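Ticket 2618 — Renders washed out after Vemetti update
Status: open
Opened: 19 Apr 2025

Reported problem
White surfaces export paler than they look in the viewport. The Trikach help page says this is a monitor issue. I doubt it, as two monitors show the same thing and the October build was fine on both.

Step 1. Reset the colour profile
Went back to the default and exported again at 800 samples. No change I could see. The release notes claim the profile is rebuilt at every launch, but the file date says otherwise.
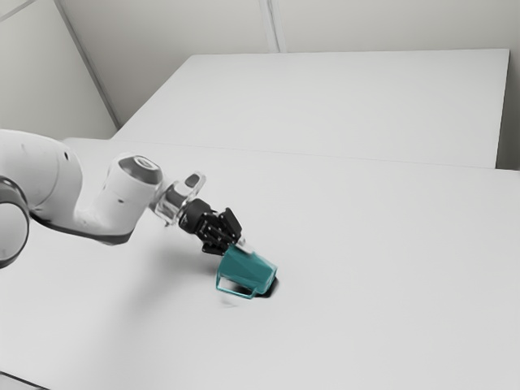 Teal cup over the white tabletop

Step 2. Turn off the denoiser
Support's favourite answer. Dropped to 200 samples so I wasn't waiting all afternoon. More grain, same pale greys. I'd call that ruled out, though the forum will no doubt tell me to try it again.
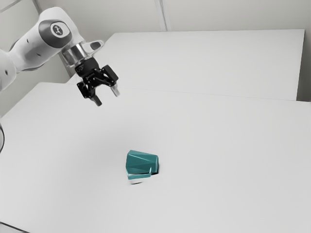

Step 3. Roll back the driver
Removed the current one and put 609 back on. The first export looked a bit darker — or I wanted it to. The second matched the bad ones, so I'm not counting it.

Step 4. Export through Indance
Greys came out as they should. Same file, same lights, same machine. That points at the Vemetti exporter, whatever the help page says.

Next
Sent both exports and the log to Trikach. Please don't close this as "display related" again.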